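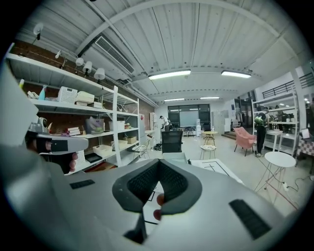
Left wall of the workshop, shelves finally up against the brick

Right so. Been in the new unit at Lirncombe 17 days and this is the first bit I'm not ashamed of. Quick thread before I go back to sweeping

Shelving came off Khalil Nasrallah, 60 quid the lot, white metal, bit tall for me. Had to borrow Foley's steps to do the top

Top shelf = spray bottle (the teal one), the basket with the holes in, stack of white boxes. Stuff I don't need every day. In theory

Middle is books and a see-through bag of bits I WILL sort. Said that in January too

Bottom shelf, white bins. No labels yet. Rasha Khoury has offered to do them and I've said yes before she changes her mind - her handwriting is miles better then mine

Spotlights on the rail were already here when we got the keys. Point straight at the shelves so at least you can see the mess. Love them

Brick stays brown btw. Karim wants to paint it. No

Still to do: second rack, hooks, somewhere for the long offcuts. Anyone got spare brackets? Need 14, will swap for cake or a lift to the tip

Ok kettle. More tomorow if my back lets me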